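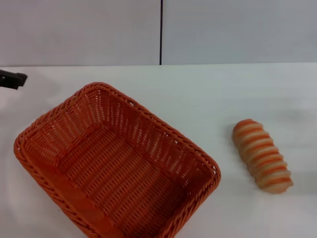 Skellier Tabletop Picking Kit: Photo Gallery

Print | E-mail

Sunday, November 18, 2018

The Skellier is a tabletop picking kit made by Bendari and sold in this region by Dhillon. It is meant for teaching labs, small test benches and anyone who needs an arm to pick up light items and put them in a container. We get a lot of requests for photos of the kit in use, so this page collects them along with short notes. Prices and lead times are on the order sheet. Click any picture for the full size.

Basket and loaf

One of the simplest setups in the starter lessons. The basket is orange and woven, with an open top, and the item is a striped toy loaf laid on the bare white tabletop. The lesson has the arm pick the loaf and set it down inside the basket.

Gripper, closed

The standard gripper has two fingers and a squared tip. It is supplied in black only. The fingers come off with a hex key, which is in the lid pocket.

Gripper, open

Full opening is wide enough for every item in the play-food set. For wider items, order the long fingers. They fit the same mount and need no new wiring, but you do have to run the finger setup again from the tools menu.

Finger pads

The pads are soft and push on over the tips. A worn pad will let smooth items slide before it looks worn, so check by feel. A spare set is packed with each arm.

Play-food set

The set has 27 items. We chose play food for the lessons because the shapes vary a lot and the items are light. Long items with ridges are good for practice with grip angle. Round items are better left for later lessons.

Lesson cards

Each card gives a start layout, a goal and a short list of things to try if the pick fails. The cards are printed on both sides. Customers who bought the kit before June have the older single-sided cards and can ask Dhillon for the new ones at no charge.

Base and clamps

The arm bolts to a flat base, and the base clamps to the table edge. Most desks and benches will work. Glass tops will not, and we don't recommend folding tables either, as they move when the arm stops quickly.

Controller box

Power, network and stop button all connect at the back. Leave a hand's width behind the box for the plugs. The fan runs all the time when the box is on.

Stop button

Every kit ships with one. It sits on a long cable so it can be placed on either side of the table. The arm will not start without it plugged in.

Head camera on its stand

The camera looks down at the table from behind the arm. Set the height with the mark on the pole and tighten the collar by hand. If the stand gets bumped, run the camera check before the next lesson. It takes 6 minutes.

Table surface

A plain matte surface gives the best results. White or light gray is fine. Wood grain and printed tablecloths cause missed picks with the standard software settings, and shiny surfaces are worse. Dhillon stocks a white mat that rolls up for storage.

Backdrop panels

These are optional. They stand behind the table and keep people walking past out of the camera view. Two panels cover the back of a normal bench. The seam between them does not affect the software.

Lighting

Overhead room light is enough in most places. Direct sun across the table is a problem because the hard shadows get read as edges. Close the blinds or turn the table.

Teaching a pick by hand

Hold the arm just above the wrist, press the side button and move it through the pick slowly. Let go of the button to save. The arm will repeat the motion at half speed the first time. A saved motion can be trimmed at either end, which helps when you have waited too long before letting go.

Approach from the side

Coming in low from the side works for items that roll. Coming in from above is better for anything lying next to a wall or a container. The software lets you choose one as the default and change it for a single item.

Placing into a container

Containers can be any color. Open tops only. Woven and slotted sides are fine, but enter the height of the rim in the setup screen so that the arm lifts high enough to clear it. If a container is turned at an angle to the table, there is no need to straighten it. The outline is found again before each place.

Screen view during a run

The left side of the screen has the camera picture and the right side has the log. Logs are saved as plain text and can be opened in any spreadsheet program. A failed pick is marked in red.

Carry case

The whole kit packs into one hard case with wheels. The arm must be folded to the parked position first. Use the Park command and wait for the tone before you switch off, and then take the gripper off so the lid closes flat.

Add-on trays

Trays come in a pack of 5 and stack inside each other. They are useful for sorting lessons. They are not food safe and should not be used for real food.

Service visit

Setup and yearly service are done by Endetix. A visit covers the joint check, belt tension, a software update and new pads. The flat charge is $139 per kit, with travel added outside the city. Kits at the same address can be done on the same day.

Joint check in progress

Each joint is moved through its full range and the readings are compared with the last visit. You get a copy of the sheet. If a joint is out of range, Endetix will tell you the cost before doing any repair.

Ordering and loans

The Skellier kit can be ordered from Dhillon by phone or through the order sheet. Delivery takes roughly three weeks. Schools may borrow a kit for a trial period before buying, and the loan kit has the same contents as the one on sale apart from the long fingers. Return freight on loans is paid by the borrower.

Photos on this page may be used in course handouts and internal reports with credit to Bendari. For print use in larger sizes, ask for the original files.

Print | E-mail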